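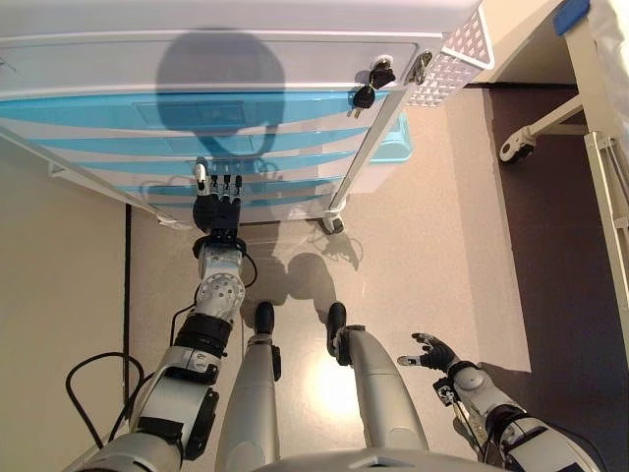 4.2 Drawer Access and the Limits of the Draft Rules

The Cotine draft code for robots in patient rooms has 31 clauses, and four of them deal with storage. They ask that a robot "approach furniture safely," "open drawers in a controlled manner," "keep contents in order," and "respect locks." We tried to apply these clauses to the medication cart task at the Medina site. Our conclusion is that the first three can't be checked as written, and the fourth can be checked only if somebody decides what respecting a lock means.

Take the approach. In Figure 3a the robot is close enough for its left fingers to press on a lower blue drawer front, and its legs reach toward the cart across the floor. The cart has casters, and so does the bed frame to the right of it. The draft gives a minimum distance from people but none from wheeled furniture. An auditor at Clesonetti passed this posture; a second auditor, using the same text, failed it. Both gave sensible reasons. A rule that lets two trained readers disagree about a posture this ordinary isn't doing much work.

Locks are worse. Two black keys sit in their locks near the upper corner of the cart in Figure 3a. The code treats a lock as a barrier and says nothing of keys left in place. Ojeda has argued that a key in a lock counts as permission. We don't find this convincing. Wards leave keys in carts for all sorts of reasons, most of them habit, and a robot that reads habit as consent will sooner or later open the wrong drawer. Permission should come from the task order and be logged before contact.

The shadow of the robot's head and neck also falls across the middle of the cart. Lighting is covered by one clause, which refers to room brightness and ignores shade cast by the machine. Any vision test done without the robot standing in its working position should be discounted.

As for contents, Figure 3b shows an open drawer holding four boxes and one small bottle with a yellow cap. The bottle is upright. One box is tilted and another lies diagonally. Is this "in order"? The code doesn't say whether order means the layout a nurse would want, the layout before opening, or only that nothing has tipped over. Across 178 drawer openings, our raters used all three readings — sometimes in the same session. Ledesma's proposal, to record the layout before and after and report the difference, is duller and a good deal more useful.

Figure 3. Drawer task on the medication cart. (a) Left hand against a lower drawer front, right hand open and empty. (b) Second drawer open with five packages inside; both hands are visible near the bottom of the view.
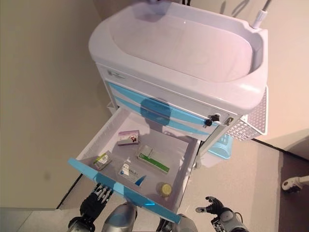
4.3 What We Would Require Instead

We suggest that each storage clause name a measurement, a limit, and the person who signs for it. The Taner checklist comes closer to this than the draft code, though its limits were set on fixed cabinets and we wouldn't carry them over to carts without new trials.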